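Drerbridge Robotics Practice Centre provides training and assessment in the safe, repeatable operation of small robotic arms. The Centre works with colleges, laboratories and light manufacturers, and is led by its Director, Nesrin Karakaya.

## Our standard of work

All bench activity is governed by the Sturkivero Code, which the Centre maintains and reviews each February. The Code contains 216 clauses in eight parts, covering cable routing, work surface layout, gripper checks, supervision and record keeping. It applies equally to staff, visiting researchers and trainees.

Introductory assessments are conducted on a plain white tabletop – one arm, one small cube and one open box. Before a task begins, the operator confirms that the gripper is open and unloaded, and that the surface holds only the items named on the task sheet.

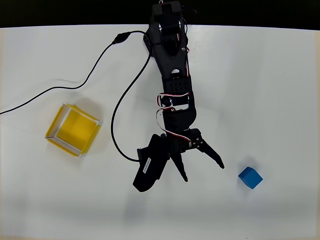 ## Conduct at the bench

- One operator has control of an arm at any time.
- Hands remain outside the marked reach while power is on.
- Any unplanned contact is entered in the bench log before work resumes.
- Groups of up to 5 trainees may observe a session.

## Governance and enquiries

Gregor McIver, Head of Standards, is responsible for interpreting the Code and for all assessment decisions. Appeals are heard by an assessor who had no part in the original session. Organisations seeking enrolment or a copy of the Code should write to the Standards Office, Room 802, Drerbridge.

Page last revised March 23, 2026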